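How to read a long old novel when English is your second language

I came to English late, at the age of 35, and for many years I read only manuals and newspapers. Then my colleague Jolán Kovács gave me Middlemarch as a goodbye present, and I was ashamed to tell her that I stopped on page nine. I have now read it two times, and also Bleak House and most of Thomas Hardy. These are the steps I follow. They are slow, but they work for me.

1. Choose the edition before you choose the book

A cheap edition with very small letters will make you tired before the story does. Look for one with notes at the back and a list of characters. If the book has 1,000 pages, think about buying it in two volumes, so that you can hold it in bed.

Do not read the introduction first. In many editions it tells you who dies and who marries. Leave it for the end.

2. Read the first three chapters twice

The first time, read without a dictionary. You will miss a lot and you should let it go. The second time, use a pencil and mark only the words which came back more than once. In Middlemarch I marked "ardent" and "prudence", and both were useful until the last page.

After chapter three, stop reading everything twice. Old novels often begin in a heavy way and become lighter when people start to talk.

3. Make a page of names

Take one sheet of paper and fold it inside the back cover. Write each person with two or three words: "Casaubon – old, scholar, cold". Write also the other names for the same person, for example the family name, the first name and the title. I lost a whole evening with Bleak House when I did not understand that Lady Dedlock and "my Lady" are one woman.

4. Fix the amount, and keep it small

Middlemarch has 86 chapters, without the prelude and the finale. I read one chapter each evening, after dinner. When a chapter is short I am allowed a second one, but never a third. My friend Paavo Tikkanen prefers to count by time, half an hour with the kitchen clock, and he finished before me.

If you miss an evening, do not try to read double the next day. Just continue.

5. Read the difficult sentences aloud

Some sentences in George Eliot have five or six commas and the verb is far away. Find first who is doing something, then what this person does. Read that part aloud, and then add the rest piece by piece. If after three tries it is still dark, put a small cross in the margin and go on. I had many crosses in the first part and almost none in the last.

6. Use an audiobook as a second reader, not a first

I listen to the chapter the day after I read it, usually while I cook. The reader's voice shows you which lines are meant to be funny. For me this was a big surprise – I had thought that Mrs. Cadwallader was a serious person.

7. Write three lines when each part is finished

Middlemarch is divided into eight books, and this makes good resting places. At the end of each one I close the novel and write three lines from memory: what changed, who I like now, what I expect. Do not correct your grammar. When I look at my lines from book two, I see that I expected Lydgate to leave the town much earlier than he did.

Which novel to begin with? Dezső Vass, who lent me his Hardy, says that Far from the Madding Crowd is the best one, and I agree. It is shorter, and there are sheep and weather to help you when the sentences are hard.
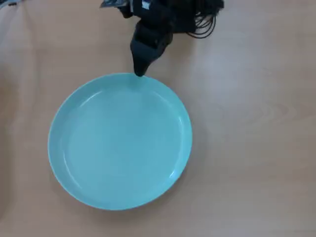
The dialect of the farm workers is the only real problem in it. Say their words slowly and aloud, as in step 5, and check the notes if your edition has them. After the Hardy I would go to Silas Marner, and only then to the long ones.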